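Speaker notes: Household Linen Care in Residential Settings
Flevdale Continuing Education Series
Friday, June 21, 2019
Speaker: Ciarán Cronin

Slide 1. Welcome
Thank the Flevdale office for the invitation and the use of the hall. Remind attendees that sign-in sheets are at the rear door and that credit is given only to those who sign both in and out. Questions are held until the end of each section.

Slide 2. Scope of the session
The session covers table linens, bed linens and kitchen towels in homes of up to 90 residents. Uniforms and protective clothing fall under a separate policy and will be addressed in the fall. State that the Hlongwane guidelines, as revised in March, replace all earlier handouts. Staff who still hold the green booklet should discard it.

Slide 3. Choosing a weave
Pause here. Many purchasing errors begin with the weave. Plain weave irons flat and shows stains early, and is preferred for formal dining. Waffle weave has a raised grid that gives it more surface, so it takes up spills quickly and dries well on a line. It shrinks more than plain weave in the first several washes, and orders should be sized to allow for this. Terry is for bathing and should not be used on tables.

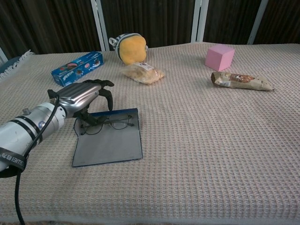 Flevdale Linen Bulletin, Vol. 14, No. 2, p. 31

Pale colors are recommended for dining cloths. They can be washed at higher temperatures without visible fading, and a soiled area is easy to find during inspection. Dark cloths are permitted in lounges. Patterned cloths are at the discretion of the house manager.

Slide 4. Sorting and washing
Sort by weave first and by color second. This is a change from the earlier practice, and attendees may object. Allow time for discussion. Cloths with food stains are rinsed cold before they are placed with the general load. Fabric softener is not to be used on any absorbent item. The Wulletti house stopped using softener last year and reports fewer complaints about towels.

Slide 5. Drying and storage
Line drying is preferred where space and weather allow. When a dryer is used, waffle weave should be removed slightly damp and pulled square by two people. Fold in thirds, with the hem inward. Shelves are labeled by table size and not by room.

Slide 6. Records and replacement
Each house keeps a linen log. The Floso form is acceptable, as is any ledger with the same columns. A cloth is retired when the hem has opened along a full side or when a stain remains after two treatments. Retired cloths are cut for cleaning use and entered in the log as such. The annual replacement allowance is $2000 per house, of which no more than $1000 may be spent in a single order. Requests above that amount go to the regional office in writing.

Slide 7. Questions
Refer pricing questions to the purchasing desk. Collect evaluation forms before dismissal. The next session in the series covers mattress rotation and bed frames.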